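The Man Who Listens to Old Clocks

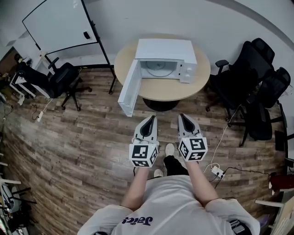
Print this page
E-mail this article

Dalibor Murín has repaired musical clocks in Vorkau for most of his working life, and he says that the question he hears most often is also the one he likes least. "People ask me what it is worth. I would prefer that they ask me what it plays." We spoke for a long afternoon, first about prices, because I asked him too, and then about the small organ clocks which became his specialty. He is a patient speaker and likes to compare old things with kitchen things. When I did not understand how the front of a certain clock case opens, he told me to think of a white microwave oven on a round table, with the door swung fully open to the left. "The same movement," he said. "Only the clock has behind the door twelve pipes and a bellows, and you must not slam it."

An organ clock is a clock that carries a small pipe organ in its case. At the hour, the clock releases a wooden barrel with pins, the barrel turns, the pins lift the keys, and the keys let air into the pipes. It is a simple idea and a difficult machine. The oldest one that Mr. Murín has had on his bench is dated 1757 on the inside of the back board, in ink, together with the name Štěpánek.

"We do not know if Štěpánek was the maker, or the man who repaired it, or only the owner," he told me. "I have looked in the parish books and found a Štěpánek who was a joiner. So maybe he made the case. A joiner can write his name where he wants, it is his board."

The clock came to him from a family who had used it as a cabinet. The barrel was still there, but the bellows leather had been replaced at some time with a rubberized cloth, and this had become hard like a biscuit. He removed it over many evenings. The glue was the worst part. "Whoever did it used a modern glue, and he used it with a generous hand. With the old animal glue you need a little warmth and moisture and it lets go. With this one I had to scrape."

I asked if he puts everything back as it was. He thought about this for some time.

"The leather, yes. I use thin white sheepskin, the same kind as before. The glue, yes. But if there is an old repair which is good, I leave it. One pipe in this clock was made much later than the others, you can see it from the mouth, the cut is different. It speaks well. Why should I throw it out?"

His workshop partner for many years was Radek Vrabec, who made the barrels and now comes only when he is needed. Mr. Vrabec joined us for the last part of the conversation, and it was clear that the two men do not agree on everything. The subject on which they disagree most is speed. The barrel is governed by a small fan, and by bending the blades of the fan one can make the music slower or faster.

"Dalibor likes it slow," said Mr. Vrabec. "He wants to hear every note. But these are dances! If you play a minuet so slow, the people fall asleep with one foot in the air."

"I play it at the speed where the bellows have enough air," Mr. Murín answered. "If it goes faster, the low pipes become weak at the end of the tune. You know this."

Mr. Vrabec did know it, but said that a heavier spring on the bellows would help. Mr. Murín does not want a heavier spring. It seems to me that they have had this discussion before.

The barrel of the 1757 clock has 6 tunes. To change from one to the next, the barrel is moved a little to the side, so that another row of pins comes under the keys. On this clock 3 of the tunes could be played almost at once after cleaning, and the others had bent or missing pins. Mr. Vrabec replaced them with brass wire, which he flattened with a hammer and filed by hand. In total he made 100 new pins. The difficult thing, he explained, is to know how long a missing note should be. A short pin gives a short note and a bridge of wire gives a long one, and when both are gone there are only the holes in the wood. Two holes mean a bridge. One hole means a pin, or a bridge whose other hole was filled by somebody.

"So you listen to the tune and you guess," he said. "It is not science. I sing it to myself."

Before I left, I wanted to know what advice they have for a person who finds such a clock in the family. Mr. Murín had his answer ready. Do not wind it. If the fan is blocked or missing, the barrel can run free and break its pins in a few seconds. Do not oil the wooden parts. Do not clean the pipes with anything, also not with water. He once received a clock from Kenditz in which the metal pipes had been wiped with Clorex, and he still speaks of it with pain.

"Take a soft brush for the case and leave the inside alone," he said. "And write down who had it before you. A small paper, in pencil, inside the door. The next man will be happy."

Mr. Vrabec asked if he could play me the minuet. Mr. Murín moved the barrel to the second tune and released the fan, and for the length of the music neither of them said anything about the speed. The low pipes were a little weak at the end - but I would not have noticed it if I had not been told.

Print this page
E-mail this article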